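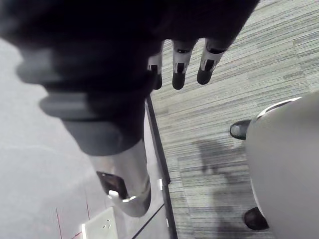
**Kerr go down again as new-look defence waits for its first clean sheet**

Kerr lost 4-1 at home to Zendik in the league, and the club's winter rebuild looks no closer to paying off than it did in January.

The visitors were two up inside 10 minutes. The first came off a turnover behind the Kerr net, where two defenders went for the same puck and left the slot open. The second was a soft one, a wrist shot from the boards that slid under the goaltender's pad while he was looking for it somewhere else.

Kerr pulled one back on the power play early in the second period, and for a few shifts the building sounded as though it believed in something. Zendik then scored twice in 50 seconds and that was that.

A crowd of 2754 was announced. Anyone who looked at the upper rows on the far side may wonder how the figure was reached, but it is the one on the sheet.

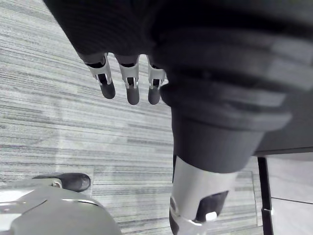
*Veteck Ice Hockey Supporters' Club – Match Reports Team*

The club's own statement, put out before the car park had cleared, spoke of "encouraging signs in all three zones". It did not say what they were. Kerr managed five shots in the third period, two of them from behind the centre line, and spent most of the last stretch chasing the puck round their own end.

The statement also repeated that the new defensive system "needs time to settle". Supporters were told the same after the defeat in December, and again when the assistant coaches were moved round. The system has now had eleven matches. Kerr have conceded at least three goals in eight of them.

There is a case for patience. Two regular defenders are out with knee injuries, and the youngsters filling in were playing junior hockey last season. One of them, on the third pairing, was the best Kerr player on the ice and blocked a shot late on that he had no business reaching. But the injured pair were also playing when Kerr shipped six at Cudex, so their absence only explains so much.

Zendik were not brilliant. They took lazy penalties, gave the puck away at the blue line and missed an open net at 3-1. A sharper side than Kerr would have made them pay. Zendik go up to third all the same, and will feel they have had harder evenings in training.

Then there is the question of money. The club asked supporters for an extra £800 per family for the "founders" season ticket, on the promise that it would go straight into the playing squad. One forward has arrived since, and he sat out this match as a healthy scratch. The club says further signings are "at an advanced stage". It said that before the last transfer window too, and the window closed with nobody through the door.

Kerr travel to Cudex next, where they have not won in three seasons. Coaches leave from the usual stop at 4.30pm and there are plenty of seats left. The return match is in March, with tickets on sale from the rink office once the club confirms the face-off time, which has already been changed twice.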